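4.2 Große, glatte Teile: was die Hand weiß und der Greifer noch nicht

Wer uns bis hierher gefolgt ist, wird sich vielleicht wundern, dass wir nach den Kisten, Geschirrteilen und Handtüchern des vorigen Abschnitts noch einmal weit ausholen. Die großen, glatten Teile haben uns aber im Projekt Skornine am längsten beschäftigt, und wir meinen, dass sich gerade an ihnen gut ablesen lässt, wie weit Maschinen von den alltäglichen Handgriffen in Werkstatt und Haushalt noch entfernt sind. Eine Tasse lässt sich fassen, anheben und abstellen, und selbst ein etwas schiefer Griff führt meistens ans Ziel. Eine gewölbte Platte dagegen verzeiht wenig: Sie bietet den Fingern fast überall nur Fläche, sie verdeckt beim Anheben den halben Arbeitsplatz, und sie verlangt an zwei weit auseinanderliegenden Stellen zugleich Aufmerksamkeit.

Die Vorführungen wurden in unserer Halle in Diltstead aufgenommen. Insgesamt gingen 3928 Sequenzen in das Training ein, davon 935 mit großflächigen Teilen. Die Aufgaben hießen Ausrichten, Wenden, Anlegen an eine Kante und Übergeben, und wir haben sie bewusst nicht genauer vorgeschrieben, als es eine freundliche Kollegin beim Einarbeiten tun würde. Unser Mitautor Toàn Phan hat anschließend alle Sequenzen mit Flächenkontakt gesichtet und den Beginn jeder Berührung von Hand markiert, eine Geduldsarbeit, für die wir ihm an dieser Stelle herzlich danken möchten.

Beim Durchsehen fiel uns auf, wie unterschiedlich die Menschen sich solchen Teilen nähern. Manche fahren zügig an den Rand und korrigieren erst beim Kontakt, andere halten kurz vorher inne, drehen das Handgelenk ein wenig und setzen dann sehr ruhig an. Beide Wege führen zum Erfolg, doch für das gelernte Modell liegt dazwischen eine ganze Welt. Mittelt es die beiden Strategien, so kommt es zu früh zur Ruhe und schließt die Finger vor der Kante. Diesen Fehler haben wir so oft gesehen, dass er bei uns inzwischen einen eigenen Eintrag im Auswertungsbogen hat.

Abbildung 3 gibt einen Eindruck von den Größenverhältnissen aus der Sicht eines Handgreifers. Die Lichtreflexe auf der glänzenden Fläche sind für die visuelle Schätzung der Krümmung durchaus heikel, während die dünne schwarze Kante einen recht dankbaren Anhaltspunkt liefert.

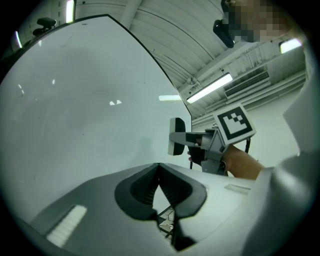
Abb. 3: Gewölbte weiße Platte mit schwarzer Kante, gesehen von einem Handgreifer aus; rechts ein zweiter Handgreifer mit quadratischem Marker.

Von 165 autonomen Versuchen mit großflächigen Teilen gelangen 85, gemessen an dem Kriterium aus Abschnitt 3. Das ist mehr, als wir zu Beginn zu hoffen gewagt hatten, und doch würde man einem Menschen mit dieser Quote das Teil wohl freundlich wieder aus der Hand nehmen. Am häufigsten scheiterte das Anlegen, deutlich seltener das Übergeben. Wurde der Greifer von Hand in die Nähe der Kante geführt, blieb von den Fehlern beim Anlegen nur ein kleiner Rest. Die Schwierigkeit liegt demnach vor allem im Anfahren, und dieser Frage wenden wir uns in Abschnitt 4.3 zu.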